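Plullilent社サキルデン(Sakirden)工房 見学記 布を扱うセル「Testa」の保守

3月、Plullilent社のサキルデン工房が設備の公開日を設けたので、見学に行ってきた。私の勤め先はリネン類のレンタルと洗濯をしている会社で、私は乾燥機と折り機の保全を担当している。布をつかんで広げる工程は今も手作業で、ここに機械を入れられないかという話が社内で何度か出ては消えている。今回は導入の検討というより、すでに動かしているところが日々どんな手入れをしているのかを聞くのが目的だった。

公開日は午前と午後の入れ替え制で、私は午後の回に入った。全体説明のあと希望するセルごとに分かれ、私は布を扱うセルを選んだ。セルの名前はTestaという。案内はこのセルの保守を受け持つGerardo Longoさんで、説明は英語、ところどころ工房の人が日本語に直してくれた。以下は当日のメモを起こしたもので、聞き違いがあれば私の責任である。

工房までの道と受付

サキルデンの駅からはバスで終点の一つ手前まで行く。停留所から工房までは緩い上り坂で、歩道が狭い。大きな荷物がある人はタクシーのほうがよいと思う。入口で名札を受け取り、靴の上からカバーをかける。袖口の広い服は腕カバーを渡される。ニットの上着は脱ぐように言われた。毛が布の検査に紛れるためだそうで、私は作業着で行ったのでそのまま入れた。

撮影はセルごとに決まりが違い、Testaは手元だけなら可、操作画面は不可だった。

Testaでやっていること

Testaの作業は単純に言えば、置かれた布の角を探してつかみ、持ち上げ、決めた向きに置き直すことである。折るところまではやらない。折りは隣の別のセルで、そちらは当日止まっていた。

扱うのは清掃用の布が中心で、シーツのような大物は対象外だという。小さい布は軽いから簡単だろうと思っていたが、Longoさんの話では逆のことも多い。重さがないぶん置いたときの形が毎回違い、角が内側に巻いていたり、二枚分の厚みに折れていたりする。ループのある生地は引っかかりがあってつかみやすい半面、離すときに指に残る。つかむことより離すことに時間を使って調整してきた、と話していた。

動作の制御にはPulovという社内のソフトウェアを使っている。角の位置を出し、指の向きと閉じる幅を決め、動作の記録を残すところまでがPulovの仕事で、記録は保守のほうでも見ている。後で触れるが、点検の時期はほとんどこの記録から決めていた。

指は黒いグリッパの2本指で、先に青いテープが巻いてある。見学者からまず出た質問がこのテープのことだった。答えは、素の指先だと布が滑り、角をつかんでも持ち上げの途中で抜けるからというものである。専用のゴムの指先も試したが、交換に工具が要ることと、摩耗の進み具合が目で見て分かりにくいことから、今の作業ではテープを使っている。ゴムをやめたわけではなく、別の生地のときには付け替えるそうだ。

実演では灰色の布の角をつかんでもらった。角は指の間で丸く絞られたようになり、布の残りがそこから垂れる。端から見ると指先のごく狭いところだけで支えていて、うちの折り機の爪とはかなり違う持ち方である。
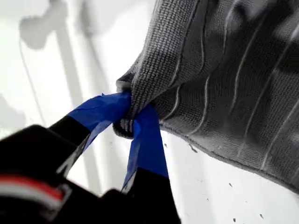 指先テープの巻き方

保守の話で一番時間を取っていたのは、やはりテープだった。巻き方には手順書があり、見学者にも一枚物の抜粋が配られた。持ち帰ったものをもとに要点を書いておく。

まず電源の扱い。指先に触る前に、アームを保守位置へ移し、動作を止め、操作盤の鍵を抜いて自分で持つ。短い作業でも省略しない。以前は画面上で停止にするだけだったのを、手順書の改訂で鍵を抜くように変えたという。

次に古いテープをはがす。端から指の長さ方向に引き、横には引かない。糊が残ったら布に少量のアルコールをつけて拭き取り、乾くのを待つ。ここを急ぐと新しいテープの端が早く浮く。待ち時間は決めておらず、触って冷たさがなくなるまでとしていた。うちの現場なら分で決めるところだが、Longoさんは、分で書くと室温の低い朝に足りなくなるので書かないのだと言っていた。

新しいテープは指の側面から巻き始める。布に当たる面の上に継ぎ目を置かない。継ぎ目にループが引っかかると、そこからテープがめくれるためである。先端は余らせて折り返し、上から押さえる。折り返しにはどうしても細かいしわが寄るが、しわは平らに寝ていればよく、立っていたら巻き直す。

手元側の端はまっすぐ切る。見た目のためではなく、テープがずれたときに分かるようにである。端の線と指の黒い面の境目を見れば、前の点検から動いたかどうかが判断できる。これはよい方法だと思った。うちの搬送ベルトでも、締結部に合いマークを入れているが、同じことを消耗品そのものでやっている。

最後に、両方の指を閉じて当たりを見る。テープの厚みが左右で違うと、つかんだ布が厚いほうから逃げる。巻き数は左右でそろえるのが決まりで、片方だけ傷んでいても両方を巻き直す。

テープの銘柄は聞いたが、指定はしていないとのことだった。糊が残りにくく、手で切れて、色が布とはっきり違うもの、という条件だけがある。色については二つの理由を聞いた。テープの切れ端が布に付いたときに見つけやすいこと、もう一つはカメラの画像で指と布を区別しやすいことである。灰色や黒の布を扱う日が多いので、青がちょうどよいらしい。青い布を扱うときはどうするのかという質問が出て、そのときは別の色に替えるという返事だった。

点検の間隔

テープの点検は200回つかむごとに行う。回数はPulovが数えていて、達すると画面に表示が出る。表示が出てもすぐには止まらず、その時の布を置き終えてから保守位置に戻る設定になっている。

200回という数字がどこから来たのか気になって聞いてみた。最初は時間で区切っていたが、同じ一時間でもつかむ回数が日によって大きく違い、傷み方と合わなかったので回数に改めたという。ある時期に記録を取ったところ、端の浮きがいちばん早く出たのが167回目だった。それなら点検も167回より短くすべきではないかと、見学者の一人が指摘した。私も同じことを思った。

Longoさんの答えは、その一件は糊の拭き取りが足りなかった回で、手順を直してからは200回より前の浮きは出ていない、というものだった。もっとも、浮いたからといってすぐに布を落とすことはなく、点検で見つけて巻き直せば足りる。布に傷がつくような製品を扱うならもっと短くする、とも付け加えていた。数字の決め方としては納得できるものだったが、自分のところに持ち込むなら、最初は半分の回数から始めると思う。

点検で見る項目は多くない。手元側の端の線がずれていないか。先端の折り返しが開いていないか。布に当たる面に毛が溜まっていないか。欠けや切れ込みがないか。小さい切れ込みはその場で巻き直しにはせず、記録に残して次の点検で広がりを見る。広がっていたら両指とも替える。この判断は担当者によってばらつくため、巻き直しの基準にする見本を板に貼って、保守用の棚に掛けてあった。使い古しのテープを切り取って並べただけのもので、言葉で書くより早いという。うちでも摩耗したベルトの見本を作ってあるが、いつの間にか棚の奥に入ってしまっている。掛けておくほうがよい。

毛くずの掃除

布を扱う設備の保全は、大部分が毛くずとの付き合いである。これは洗濯工場でも同じで、聞いていて親しみがあった。

Testaの作業面は白い。白にしてあるのは布の輪郭を出しやすくするためだが、落ちた毛くずや小さなごみも目につく。画像処理のほうは小さな点を無視する設定にしてあり、点がいくつかあっても動作には影響しない。ただし、点が集まって塊になると布の一部と間違えることがある。実際に、布のない場所へつかみに行ったことがあったそうだ。そのときは前の布から抜けた毛が一か所に寄っていた。

掃除は、乾いた布で一方向に拭いたあと、粘着ローラーをかける。エアブローは使わない。吹くと毛が舞って、アームの関節の隙間やカメラの前に入る。これはうちの乾燥機まわりとは考えが違う。うちでは一日の終わりに吹いてから吸っているが、吸うだけで済むならそのほうがよいのかもしれない。帰ってから班長に話したら、吸うだけでは奥が取れないと言われた。機械の形が違うので、どちらが正しいという話にはならない。

グリッパの側では、指の付け根に毛が入りやすい。付け根の隙間に入った毛は、細い柄のブラシで外へ掻き出す。内側に押し込まないように、指を開いた状態でやる。ここに溜まると指が最後まで閉じきらず、薄い布だけを落とすようになる。厚い布では症状が出ないので気づきにくい。Longoさんは、薄い布だけ失敗が増えたら、ソフトウェアを疑う前にまず付け根を見ることにしていると話していた。

この順番は人によって逆だったらしい。導入してまもないころは、失敗が増えるとPulovの設定を触っていた。閉じる力を上げ、角度を変え、それで一度は収まるが、原因は毛くずなのでまた悪くなる。設定だけが元の値から離れていき、最後は何が正しい値なのか分からなくなった。今は、設定を変える前に掃除とテープ交換を済ませ、それでも直らないときだけ変更を認めるという順序が紙に書いて貼ってある。

照明と影

セルの照明は強めで、作業面にアームの影が落ちる。影については開発側の説明員が途中から加わって話してくれた。布の角を見つける処理は、アームが退いた位置で撮った画像で行う。つかんでいる最中の画像は、指と布の位置関係を見るためだけに使い、布の輪郭は取らない。影が布の縁とつながって見えることがあるからだという。

保守の立場で関係するのは、照明の向きを動かさないことである。一度、掃除のときに照明の支柱に体が当たり、わずかに向きが変わった。動作は続いたが、角の検出がときどき外れるようになり、原因が分かるまで半日かかった。それ以来、支柱の根元に線を引き、掃除の後に線が合っているかを確認する項目が加わっている。

私はカメラより先に照明を疑うという発想がなかったので、これは参考になった。うちの検品台にもカメラが一台あるが、蛍光灯を替えた後に調子が悪くなったことがある。

修理の実例

公開日に合わせて、過去の修理記録の一部が閲覧できるようになっていた。コピーは不可だったので、目を通したものの中から覚えているものを書く。

一件目は指の開閉が渋くなったもの。症状は、つかんだ布を離すときに片方の指だけ遅れることだった。遅れた側の指に布が残り、置いた布が引きずられて曲がる。分解すると、案内部に毛と古いグリスが混ざって固まっていた。清掃してグリスを入れ直して復旧。以後、グリスの量を減らし、はみ出した分は必ず拭き取ることにした。多めに塗っておくと安心だという感覚は、毛の出る現場では当てはまらない。

二件目はケーブル。アームに沿わせたケーブルが、ある姿勢でだけ引っ張られ、信号がときどき途切れていた。再現させるのに手間がかかり、最終的にはPulovの記録から、途切れた時の姿勢を並べて共通点を見つけたという。留め具の位置を動かし、たるみを持たせて直した。たるませすぎると今度は作業面の上に垂れてくるので、すべての保守位置と作業姿勢を一通り動かして確かめたとある。

三件目は、修理というより調整の話だった。生地の種類を変えたら、持ち上げた直後に布が回ってしまう。角をつかむ位置が縁に寄りすぎていて、縫い目の硬いところを斜めに挟んでいた。縁から少し内側を挟むように変えると収まった。ただ、内側に寄せるほど指の間に入る布の量が増え、丸く膨らむ。膨らみが大きいと離したときに形が残る。どこまで寄せるかは生地ごとに登録してあり、新しい生地が来るたびにここから決めるそうだ。

この三件目の説明のあとで、毛足のある灰色の布をもう一度つかんで見せてくれた。横から入る指と下から入る指で布をはさみ、はさまれたところが指の間でふくらむ。言葉で聞いたときより、布の量が多いという印象を持った。
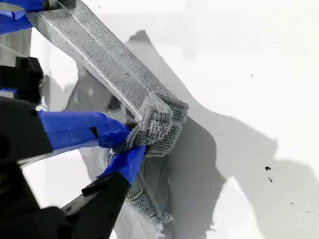
テープを巻いた2本の指で布をはさんだところ

記録の付け方

見学の終わりに、記録の画面を見せてもらった。撮影不可の部分なので文章だけになる。

最後に両指のテープを替えてからではなく、アームの大きな点検をしてからの通算が表示されていて、私が見たときは2,321回だった。通算は部品の寿命の管理に使い、テープの200回とは別に数える。テープを替えても通算は戻らない。前の型の画面ではこの二つが同じ欄に並んでいて、巻き直しのときに通算のほうを誤って消したことがあったため、今は別の画面に分けたという。

失敗したときの記録には、原因の欄がある。選択肢から選ぶ方式だが、「不明」を選んでもかまわない。以前は不明を許していなかったので、とりあえず「布の置き方」を選ぶ人が多く、集計しても役に立たなかったそうだ。不明を許したら不明ばかりになるのではと聞いたところ、最初はそうだったが、不明が続いた日は担当者どうしで画像を見直すようにしたので、今は減っているとのことだった。具体的な割合は教えてもらえなかった。

引き継ぎは口頭と紙の両方である。紙には、テープを替えた時刻、替えた人、気になった点を書く。Longoさんの当日の欄には「下側の指、先端に毛。次回も見る」と書いてあった。短くてよいと思う。うちの引き継ぎ簿は欄が多すぎて、結局「異常なし」が並んでいる。

保守の人員と教育

Testaの日常点検は運転の担当者が行い、グリッパの分解から先は保守の担当が行う。テープの巻き直しは運転側の作業である。新しく入った人は、まず外した指を机の上で使って巻く練習をする。機械に付いた状態だと、指の裏側に手が回りにくく、最初からそれでやると変な癖がつくという。

練習の合格は、巻いたもので一区切り分の回数を動かし、点検で端がずれていなければよい。見た目の採点はしない。しわが多少あっても動けば合格で、きれいに見えても継ぎ目が当たり面に来ていればやり直しになる。

分解のほうの教育については、時間が足りずに詳しく聞けなかった。部品の並べ方に決まりがあり、外した順に左から置くことだけ聞いた。

質疑で出た話

ほかの見学者の質問と答えを、順不同で残しておく。

濡れた布は扱えるか。今のTestaでは扱っていない。テープの糊がもたないのと、重さが変わって持ち上げの設定が合わなくなるため。試験はしているが公開日には見せられない、とのこと。私が一番聞きたかったのはこの点だったので、残念ではあった。洗濯工場で手が足りないのは乾燥前の濡れた布をほぐすところである。

テープの費用はどうか。費用としては小さく、交換にかかる人の時間のほうが大きい。だから、長持ちするが巻くのに手間のかかるものより、早く巻けるものを選ぶ。

布の角がほつれていたらどうなるか。ほつれた糸が指に絡むことがある。置いたあとに糸がつながったままだと布が引きずられるので、離した直後に指を小さく開閉する動作を入れている。それでも残るときは止めて手で外す。

夜間に無人で動かせるか。動かしていない。技術的に無理というより、点検を人がやることにしているから、という答えだった。

グリッパの本体を別の機種に替える予定はあるか。今のところない。

隣のセルと休憩所

Testaのあと、希望者は折りのセルの外側だけを見た。先に書いたとおり止まっていて、カバーがかかっていた。こちらは部品の到着待ちだという。説明板には、Testaから送られた布の向きがそろっていることが前提だと書いてあった。前の工程で曲がって置かれた布は、折りのほうでは直せない。

休憩所では、使い終わったテープと、外した指先のゴム部品が箱に入れて置いてあり、手に取ることができた。ゴムのほうは先の角が丸くなっていたが、どこまでが元の形なのかは、新品と並べないと分からなかった。テープを選んだ理由の一つが分かりやすく出ていた。飲み物は自動販売機のみで、小銭しか使えない。

見学を終えて

うちで同じものを入れるのはまだ先になる。濡れた布が扱えないうちは、手作業の工程はそのまま残る。乾いたあとの小物の向きをそろえる作業なら可能性はあるが、今いる人数で足りているので、優先順位は低い。

すぐにまねできることはいくつかあった。消耗品の端をまっすぐ切ってずれの目印にすること、摩耗の見本を見えるところに掛けること、設定を変える前に掃除と交換を済ませる順序を紙に書くこと。見本の板は今週作り、折り機の横に掛けた。順序の紙は文面を班で相談しているところである。

次の公開日は未定とのことだが、濡れた布の試験を見せる回があれば申し込むつもりでいる。配布された手順書の抜粋は事務所の青いファイルに綴じてあるので、見たい人は声をかけてほしい。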